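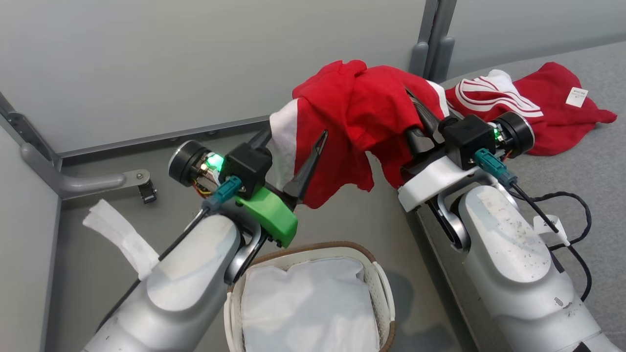

Red garment over the laundry basket.

Noller 13 laundry dehumidifier: review after one winter and one wet spring

Hok-lam Mak
Monday, July 19, 2021

The Noller 13 is a compressor dehumidifier with a laundry setting, sold for use in a closed room with a clothes airer. I bought one in December at the normal retail price and have run it in a small north-facing room in Betetstead ever since. The hour counter in the service menu read 1369 when I finished these notes. The filter housing has been opened many times in that period and the outer case once.

The model number refers to the extraction rate: 13 litres a day. As with all compressor machines, that figure is measured in a warm and very damp test chamber. A British spare room in winter is neither of those for long, and no owner should expect to pour away that much water. What matters for laundry is how quickly the machine brings the humidity down after a wet load has been hung, and how well it moves air past the cloth. The Noller is good at the first and average at the second.

Construction

The case is white plastic in two halves, screwed together from the back. Four castors are fitted. They roll properly on hard floor and drag on carpet. The handle folds flat into the top and is strong enough to carry the machine upstairs with the tank empty. With the tank full I would wheel it.

The tank slides out from the front and holds 2 litres. This is small for the class. A full load of towels from a washing machine with an indifferent spin will fill it before the towels are finished, at which point the compressor stops, a red lamp comes on and the fan carries on for a short time and then stops too. There is no audible warning unless it is enabled in the menu, and the menu forgets the setting if the machine is unplugged at the wall. I have tested this repeatedly and it does the same each time.

A hose outlet is provided at the rear behind a snap-in cover. It takes ordinary garden hose of the narrower sort. No hose is supplied. Drainage is by gravity only, so the outlet has to be higher than wherever the water is going, along the whole run. A sag in the hose will hold water and back it up into the tray. In my room the nearest drain is a washing machine standpipe, which is too high, and I have used the tank throughout.

The mains lead is on the short side and leaves the case low down at the left. The manual tells you not to use an extension lead. Check the position of your socket before you order.

Controls

There are five touch buttons under a clear film: power, fan speed, target humidity, timer and laundry mode. The display shows the measured humidity and, with a long press on the timer button, the room temperature. The film picks up scratches from a dry cloth.

I compared the displayed humidity with a separate meter that had been checked in a sealed box over damp salt. The Noller reads slightly low when it has just been switched on and settles within half an hour. After that the two agreed closely enough that I stopped writing the difference down.

Laundry mode ignores the target humidity, runs the compressor continuously at the high fan speed and swings the top louvre. It shuts down after eight hours regardless of the state of the washing. For shirts and bedding this is too long and for jeans it is usually about right. I would prefer a mode that watched the rate of change and switched off when the reading levelled out. The older Jolau that belongs to my neighbour Yung-ching Hsu does this, if crudely, and she lent it to me for a fortnight for comparison.

Drying performance

Each test used the same mixed load: cotton shirts, two bath towels, one pair of jeans, one heavy jumper and assorted small items. Everything was spun at the highest speed, weighed, hung on a three-tier Farkas airer, and weighed again at intervals until it was back to its dry weight. The door was shut and the radiator off. Room temperature stayed within a couple of degrees over the tests.

The Noller brought the shirts to dry weight in under four hours. The towels took until mid-evening from a lunchtime start. The jumper was always last, and in the coldest week it was still over weight at the eight-hour cut-off and needed a second run. With no machine in the room, the same load hung until the following afternoon and the window was streaming by bedtime.

The Jolau took longer over the shirts and finished the towels at nearly the same time. It has the larger fan, and its airflow reaches the lower tier. The Noller blows upwards from the top of the case, and unless the airer is directly in front and slightly above the louvre, the bottom rail dries slowly. Raising the machine on a low, firm stool made matters worse. Standing it on the floor at one end of the airer, with the louvre fixed instead of swinging, gave the most even result. The manual recommends the swinging louvre and I think the manual is wrong on this point.

Hanging matters at least as much as the machine. A gap of one empty rail between thick items shortened the run more than the step from low fan to high. Trousers hung by the waistband, open, dried well ahead of trousers folded over the rail.
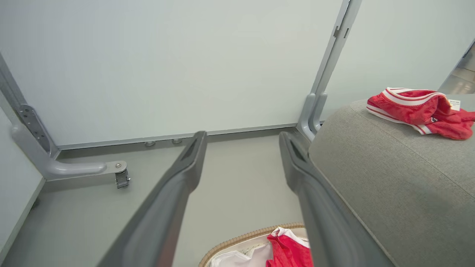
Pale wall panel with a metal rail along its foot; basket below.

Placement and the room

The manual asks for clear space behind the machine, where the air intake is. Pushing it back against a wall raises the pitch of the fan noticeably and slows drying. A skirting of any thickness will hold the castors off but does not by itself leave enough of a gap. Baskets, boxes and curtains should be kept away from the intake too.

Small rooms suit this machine. In the spare room, with the door closed, the humidity came down by a third in the first hour after hanging. On the open landing with the same load it barely moved, and the machine was in effect drying the stairwell. If the only available space is open-plan I would look at something with a larger rating, or a heated airer with a cover.

The machine gives out some heat. The room ended each run a little warmer than it began, which helps the drying and is pleasant in winter. In a warm June it is less welcome.

Below a certain temperature the coil ices up and the machine pauses to defrost. In the spare room this happened on three nights in January. In an unheated garage it happened constantly and I gave up. Buyers with a cold outbuilding should choose a desiccant type.

Noise

Low fan is acceptable through a closed door. High fan is not, at least to someone trying to sleep on the other side. The compressor adds a hum at start-up and a distinct knock when it stops. The knock was present from new and has not changed. Four rubber washers under the compressor mounts, which I fitted with the case open, made no difference that I could hear.

Running cost and upkeep

On a plug-in meter the consumption was steady from the first month to the last, and a full eight-hour laundry run cost well under half of what my vented tumble dryer used for the same load. Your own figures will depend on tariff.

The filter is a plain mesh and lifts out from the back. Laundry lint blocks it faster than household dust does. I vacuum it weekly in winter. The reminder lamp is set by hours and not by airflow, and comes on far too late to be useful for this kind of work. The tank float needs a rinse now and then or it sticks, and when it sticks the machine believes the tank to be full.

Noller gives the compressor a service interval of 3000 hours. At my rate of use that is still some way off, and I cannot comment on parts or on the service itself.

Faults

One. In March the louvre motor began to click at the end of its travel. It still clicks. The retailer offered a replacement machine, which I declined.

Summary

For: quick on light items, accurate humidity reading, cheap to run, good in a small closed room.
Against: small tank, fixed eight-hour laundry mode, weak airflow low down, short lead, settings lost at the plug.

I would buy it again for the spare room. For a household washing every day I would pay more for a larger tank, or measure the height of the drain first and plan on using the hose.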